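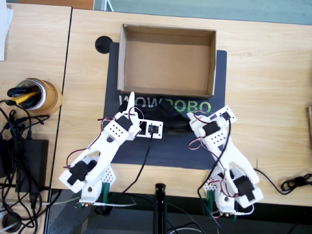
**Postal loans move to new packing desks in Riststead**

1/15/24

The Storkora postal loan service has completed the move of its packing work to the ground floor of Parlow House, Riststead. Eight new desks have been fitted across two rooms, and all outgoing loans are now boxed there. Borrowers do not need to take any action. Requests, renewals and returns continue as before, and the return address printed on existing labels remains valid.

The service lends knitted garments, cloth bags, hats, gloves and small household textiles to schools, drama groups and residential homes in the district. During the last full year it sent out 2,248 boxes. The former packing area, on the second floor, was shared with the cataloguing section and could be used for packing on mornings only. Boxes made up before noon were often held on the landing until the goods lift was free.

The desks were made by Pelkonen, a joinery workshop in the town, which had earlier supplied the shelving for the Parlow House reading room. Their tops are of light wood and each has a round black opening through which cables for lamps, scales and label printers can be passed. A dark mat is laid on the top as the working surface. The box is opened out on the mat, and the item to be packed is placed beside it. 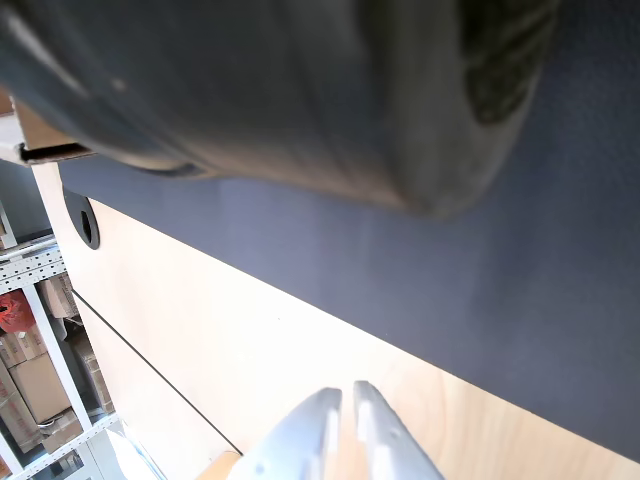 Oona Partanen

Work on the two rooms started in June. The carpet was taken up and the floor levelled, and the old radiators beneath the windows were replaced with a narrower type so that the desks could stand closer to the outside wall. The larger room takes five desks and the smaller room three. A doorway between them, closed for many years by a bookcase, has been opened again and widened to admit a trolley.

The choice of desk was made following a trial of two sample tops in the cataloguing section. One was a dark laminate, the other pale wood. Staff preferred the wood, which reflected less light from the ceiling fittings and made it easier to find pins, thread ends and loose buttons. The first sample had its cable opening in the middle of the back edge, where it interfered with the lid flaps of larger boxes. Pelkonen moved the opening to one side for the final order.

The question of the mat took rather longer. Much of the collection is black or very dark, and some members of staff had asked for a white mat so that a dark glove or hat would show up clearly. White mats were tried for a month. They marked quickly and showed every trace of cardboard dust, and had to be washed more often than the service could manage. A dark mat was adopted in their place, with the lamps set lower. Lint on the mat is lifted with a damp cloth at the end of the session, and the mats are turned once a week to spread the wear.

Eero Hämäläinen, head of loans at Storkora, said that the new rooms would allow the service to keep its published dispatch times during the busy weeks before school performances.

"In the old area we had space to prepare a box or to check a return, and we could not do both together," he said. "A late return would sit in its bag until the afternoon. We now have desks for outgoing loans and desks for returns, and the two kinds of work do not wait for each other."

Mr Hämäläinen added that the service expects to be able to handle 3,450 boxes a year once the new arrangement is fully staffed. Two part-time posts will be advertised in the spring. Both will be based at Parlow House and will include Saturday hours in the theatre season.

**Changes to packing**

Soft items are now sent in cardboard boxes as standard. Until last year most hats, gloves and scarves travelled in padded envelopes, and a number came back creased or with the brim pressed flat. The box in general use is a plain brown rectangular one with an open top, kept flat in store and made up at the desk. It is set with its long side facing the packer, and the base is checked before anything goes in. A second, deeper size is held for coats and blankets.

Each item is laid out below the box and compared with its loan card. Buttons, fastenings and seams are checked, and any existing damage is written on the card before the item is folded. Dark items are examined under the lamp, as small holes in black cloth are easily missed. The item is then placed in the box with one sheet of tissue under it and one over it. Items are not to be rolled. Where a loan consists of several pieces, the heaviest goes in first and the card is placed on top, face up, so that the borrower sees it on opening the box.

Plastic filling has been withdrawn altogether. Stocks that remained on the second floor have been passed to the ceramics store, and borrowers who still have filling from an earlier loan may return it with their next box or dispose of it locally. Paper tape has replaced plastic tape on all sizes. It holds well on clean board but poorly on board that has been taped before, and the service asks borrowers who reuse a box to place the new tape on a fresh part of the flap.

**Returning a loan**

Borrowers are asked to keep the box in which the loan arrived and to use it for the return. If the box has been damaged, any clean box of similar size may be used. Boxes that have held food should not be used, even where they look clean, as the smell passes readily into wool.

The loan card should be returned with the item. A note of any damage is welcome and will not in itself lead to a charge. Repairs should not be attempted by the borrower. Last season several gloves were received with seams that had been glued, and the glue could not be removed without cutting the knit.

Returns may be left at the Parlow House front desk during opening hours. The side entrance on the yard, formerly used for returns by hand, is now closed to the public, and deliveries by van should use the double doors to the left of it. Drivers are asked to ring and wait. The yard is narrow and cannot take two vehicles at once.

**Second floor**

The area vacated by the move will be given over to cataloguing, which has a large number of gifts awaiting description. These include the stage wardrobe of a former Riststead drama society, received in trunks and tea chests and so far only listed by container. The old packing benches were found to be sound and have been kept. One has gone to the repair room, where its height suits the sewing machines, and the others will be used for sorting.

Cataloguing will resume full hours next month. Enquiries about gifts should be sent in writing, with a short description of the items and their approximate age. Items should not be brought to the building without an appointment.

**Visits**

Schools and groups that borrow regularly may arrange to see the packing rooms. Visits last an hour and are held in the afternoon, when most of the day's boxes have been made up. Groups are limited to what the smaller room can comfortably hold, and a separate visit can be arranged for larger classes. Coats and bags are left in the lobby. Food and drink are not allowed beyond the front desk.

The rooms are on the level and can be reached from the main entrance without steps. The door between the two rooms is held open during visits. Those who use a wheelchair and wish to try packing a box should mention this when booking, so that a desk with clear space beneath it can be set aside.

Requests for visits should be addressed to the loans office at Parlow House, Riststead. The printed guide to borrowing has been revised to include the new packing instructions and will be enclosed with every loan from next month. Copies of the earlier guide should be discarded.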